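Bottle week, part two

So we're up to 224 good grabs for Virág (yes, the arm has a name, Edit's fault) and I have opinions about bottles now.

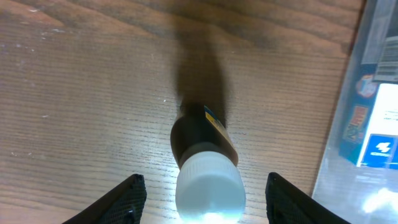 Anyway, the plan for July is 639 examples before we retrain, and I've been doing mine after dinner with the radio on. Bottles lying down are so much fussier than bottles standing up! I go in slow, line up the fingers, close, lift, put it back a bit crooked, start over. Kornél is way faster than me, but he rushes the close and I had to toss 19 of his last night (sorry, Kornél). I also keep the misses where I recover and grab it on the second try. Edit thinks those will muddy things, I think the model needs to see them, so we're going to train it both ways and compare. Mugs are next, handles and all.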